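February, late, kitchen table

Went back to Tratham again today and I'm still buzzing, so this will be long. I have to get it down before the budget meeting flattens it out of me.

The question is still how we spend the laundry money. We do care home linens and uniforms at 66 beds, and Despina Obradović wants a proper plan from me, with lines and totals, before she'll take it to the owners. Fair enough. My first draft was mostly exclamation marks.

What I have so far. Two machines this year at most, and I think one is smarter. The humanoid itself is the big line, obviously, and Plarent will lease it month by month after a deposit, which I like much better than buying outright. Then everything people forget: spare fingers (they wear!), a second charger, floor work in the utility room where the tiles dip, and somebody's hours to look after it. Stojan Mujić thinks I've left the hours far too low. He ran the folding line at Dimitriou for years and he says the first three months eat people. I've doubled it.

I also put in 1000 for baskets and boxes, which made Despina laugh out loud on the phone. But containers matter! If every room sends its washing down in whatever was handy, the robot has to cope with a different shape every time. I'd love us to standardize on one basket. Stojan says test with a basket and a cardboard box both, as the night staff will use boxes no matter what I buy. He's right, and I'm annoyed that he's right.

Today was all about loading. Dark clothes, white cloths, a front loader with the door open. I could have watched it until they locked up. There is something wonderful about a hand with fingers dealing with a crumpled cloth, when you've spent half your working life doing exactly that with a sore back.

Some from the afternoon, the white cloth at the drum is in the last one:
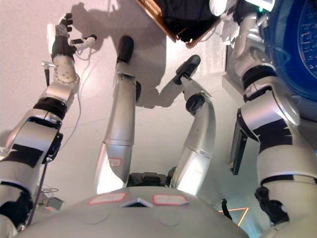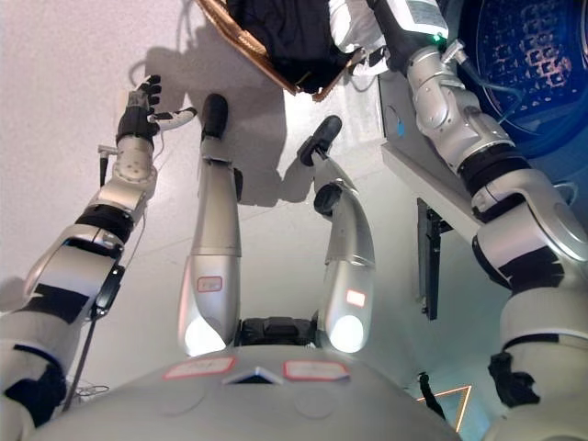
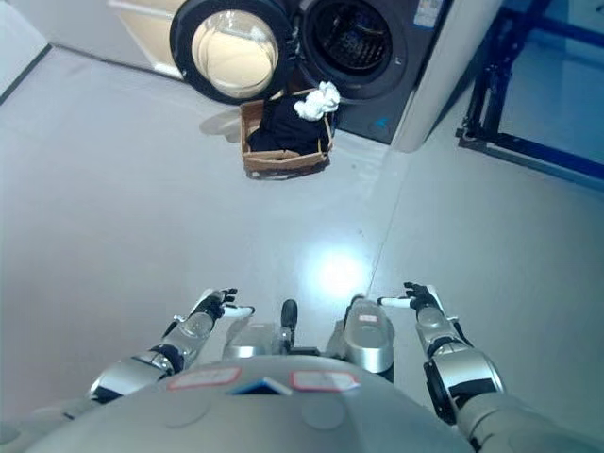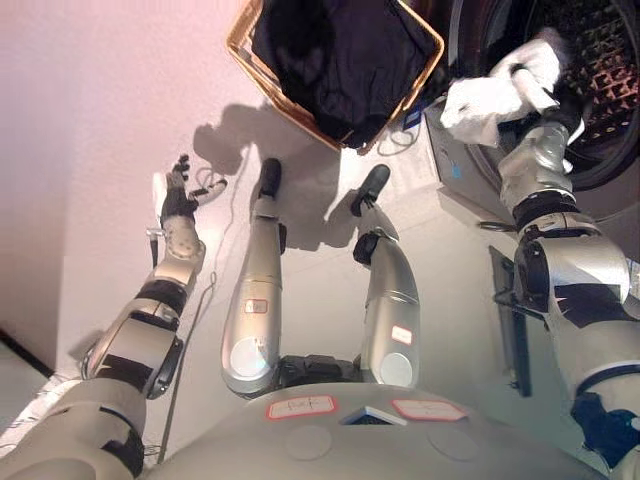
So, the plan. I'm going to ask for one unit on lease, with a break clause at six months, and hold back the money for the second until we know what the first one does to our mornings. Numura quoted for a fixed loader with a conveyor and it's cheaper per load on paper, no question. It also needs a wall knocked through and it only ever does one job. I keep coming back to that. I want something we can move to the other utility room when the drains act up (they will).

Things I still have to find out. Who pays for shipping if a hand goes back for repair. Whether the insurance people want it behind a barrier while residents' families are walking about. Whether our old washers open wide enough, because I measured one door and then lost the bit of paper. Also the power, since Stojan is sure the sockets by the dryers are all on one circuit.

And I want a trial with our own stuff. I asked if we could bring 100 pieces over, a real mix, tunics and pillowcases and those awful fitted sheets, and they said yes straight away! Must ask the night staff to bag it up without sorting it first.

Despina rang at nine. She's read the second draft and wants the training hours on their own line. Will do it in the morning. Need to find that tape measure.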